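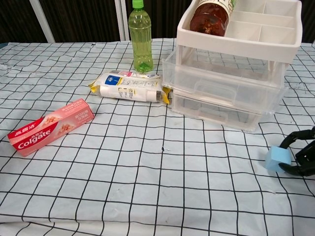
Container deposit scheme

A container deposit scheme is an arrangement under which a small sum is added to the price of a packaged product and paid back when the empty package is returned. Such schemes are used mainly for drink bottles and cans, and less often for jars, tubs and household refills. They may be set up by law or run by retailers and fillers on their own account.

Operation

The deposit is charged when the product is sold and is shown on the label or the shelf ticket. The customer brings the empty container to a shop counter, depot or return machine and receives the deposit in cash or as credit. Containers are then sorted by material and colour. Refillable containers are washed, inspected and sent back to the filler. Single-use containers are baled and sold for recycling.

Deposits that are never claimed may be kept by the operator, paid to the public purse or spent on collection. The treatment of unclaimed money is one of the main points on which schemes differ.

The Tadlow scheme

The Tadlow scheme covers the town of Tadlow and the neighbouring district of Minedley. It was proposed by Ottilie Steiner, then a district councillor, and drawn up with Andri Fankhauser, a packaging engineer. Glass bottles and jars were accepted from the outset. Rigid plastic tubs were added later, after the washing plant on McIntyre Road was enlarged.

Returns are recorded under the name Gronarance, which is also printed on the crates lent to shops. A standard crate holds 16 bottles. The plant can wash 600 containers an hour, although output is lower when labels have to be removed by hand.

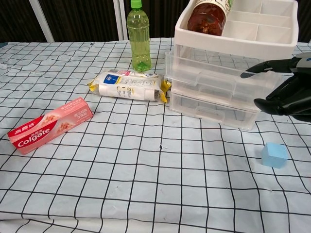 Vol. 2, p. 1702

Materials not accepted

Most schemes leave out cartons, tubes and flexible wraps. Packaging made of several bonded layers is costly to separate, and soft films tend to catch in sorting equipment. In Tadlow these items remain part of the ordinary kerbside collection. Containers that have held paint, fuel or garden chemicals are refused at all depots.

Criticism

Small shopkeepers have objected to the storage space that returns require. Ursina Aigner, writing for the Minedley traders, argued that a handling fee should be paid on each crate and not on each container. Hậu Sầm has questioned the benefit of refilling where bottles must travel long distances to be washed.

See also

Kerbside collection
Product stewardship
Refillable packaging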